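Pleltadard 605 Lining Paper, Heavy Grade
For walls that have had a hard life

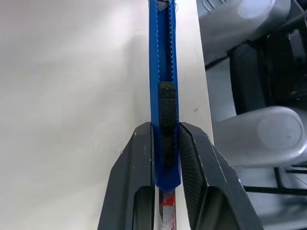
Every old house has one wall that has been patched, painted, patched again and finally hidden behind a bookcase. The 605 is a thick, off-white lining paper made for that wall. It won't make it flat. It will make it look as if somebody once cared, and after two coats of emulsion most visitors will be too busy with your biscuits to check.

We sell it by the roll and by the box of 7. Buy the box if you are doing a whole room, as rolls from different batches can vary a little in shade and you will only notice when the light comes in sideways in June.

What it covers
Hairline cracks, old filler, the ghost of a dado rail, and paint ridges left by a previous owner in a hurry. It does not cover damp. If the wall is damp, fix the wall. We get letters about this.

Hanging it
Hang it across the wall if you are putting patterned paper on top, and up and down if you are only painting. Paste the paper, fold it loosely and leave it to soak for 7 minutes. People who leave it for two get bubbles, and then they write to us as well.

Trim with a fresh blade. Snap off a section after every length or so, because damp paper blunts an edge very quickly and a blunt one tears. Keep the old bits in a jar with a lid, well away from the biscuits mentioned earlier.

Leave 3 days before painting. In a cold room leave it longer and find something else to be annoyed by.

Goes with
Humidura ready-mixed paste, in the large tub. The small tub is also available and will run out behind the radiator.
Chiba smoothing brush, long bristle.
Ekby folding paste table, which folds when asked and occasionally when not.

Customer comment
"I lined the stairwell on my own. The wall looks very good. I would not do a stairwell again." Sayaka Kinoshita

Returns
Unopened rolls can come back to us within 95 days. Opened rolls are yours, and make decent drawer liners. Rolls that have been pasted are also yours, wherever they have ended up.

Page last updated April 29, 2023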